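Jurngate 4-Drawer Desk Organiser, white

Product details

The Jurngate is a small tower of four shallow drawers for a desk, a craft table or a shelf. It is made of white plastic, and the drawer fronts are translucent, so you can guess what is inside before you open. Pens and markers can lie flat in the drawer, also at an angle if they are long. The top is flat and can carry light things such as a roll of tape.

Width 228 mm. Weight empty some 300 g. Maximum load on the top 3 kg.

Please note: the drawers have no stopper at the back. If you pull one completely out, put it again on its rails and push gently until it sits straight.

Care

Wipe with a soft damp cloth. Do not use hot water over 40 degrees. The plastic can get small scuffs on the top after longer use, this does not change the function.

Delivery

Sent from our Tolbridge warehouse by Distico. Pens and other contents are not included. Orders placed before noon leave the same day. A lower model with two drawers is expected in May.

Goes well with: Nomura pen tray, Nomura drawer labels
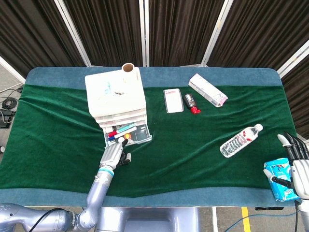

Jurngate organiser with the lowest drawer open, markers inside.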